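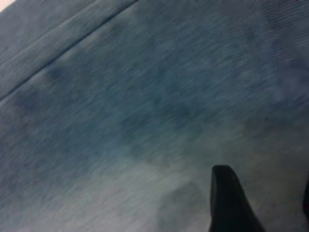
How many examples does a robot need before it can fold a pair of jeans?

A few hundred decent ones is a sensible place to start. We set ourselves 500 for one style of fold, and I'd still take a smaller pile of tidy ones over a huge heap of scrappy ones.

I've been recording laundry folds at our workshop in Perkville since September, mostly denim, and people keep emailing to ask how we go about it. So these are my tips, in the order I think of them, which is also how my kitchen drawers are organised.

Start with the table. A plain white top is lovely for blue denim because the cloth stands out from it, and you can tell at a glance where a leg ends. Wipe it down before each batch. Lint and loose threads build up faster than you'd think with jeans, and so do smudges. If you're recording pale washing, swap to something darker.

Decide what "folded" means and write it down! Cameron Laing and I once spent a whole afternoon doing the same fold two different ways, me bringing the far leg over, him the near one, and neither of us noticed till we watched the lot back. Now there's a card taped to the wall: legs together first, back pockets facing up, then hem to waist. If you want both ways round in your set, fine, but give them separate names.

Elastic waists are a nuisance. The gathers spring back as soon as you let go, and it's easy to pinch one layer when you meant to take two. Close the gripper slowly, wait a beat, then lift a little to see whether both layers come with it. I like that small pause being in the recording too, as it gives the machine a chance to learn to check.

With two arms, take the waistband in one and the hem in the other and pull gently till the cloth lies straight between them. Gently, mind. Too hard a tug and the bottom layer slides off on its own.

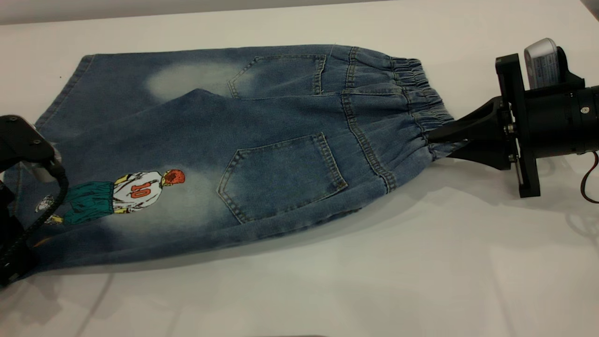

Should you throw away the goes where something slips?

Keep the ones where you put it right. A dropped hem that gets picked up again and finished properly is worth having, while a tangle that you gave up on can go in a separate folder and stay there.

Our first proper tally was 403 goes, and when I'd been through them with a cup of tea and a stern expression, 193 were good enough to use as they stood. That stung a bit. Most of the rest were down to me hurrying - starting before the arms had settled, or stopping the recording with a gripper still holding on. These days I let go, bring both arms clear of the cloth, wait for a breath and then stop.

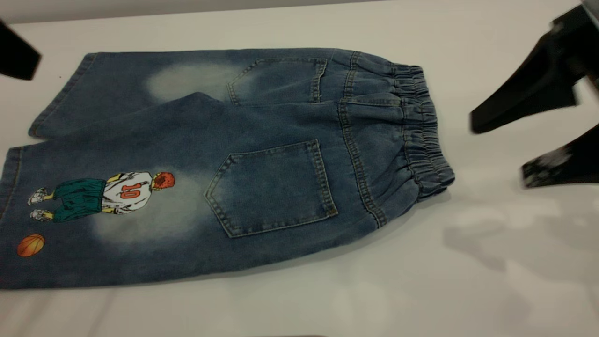 Folded in half lengthwise, back pockets up.

A few odds and ends I'd have liked on day one:

Don't always lay the jeans in the same spot. Shift them up the table a bit, turn them slightly, put the waist at the other end now and then.

Prints and faded patches are fine, keep them in. Just get some plain pairs in as well, otherwise you may end up with a machine that looks for the picture on the leg and ignores the seams.

Give each camera a glance before every batch. A wrist camera that has been nudged will give you a beautiful recording of nothing much, and you won't spot it from where you're sitting.

Name your files the same day. I use garment, fold, who was driving and a number, so "jeans-half-cl-21" is Cameron's twenty-first go at the half fold.

Swap drivers before your shoulders ache. My folds get noticeably lazier towards lunch, and lazy folds are what the machine will copy.

Towels next, once I've cleared the denim off the shelf. If you've found a good way of getting hold of just one corner of a thick bath towel, do write in - mine keep coming up in a great fat bunch.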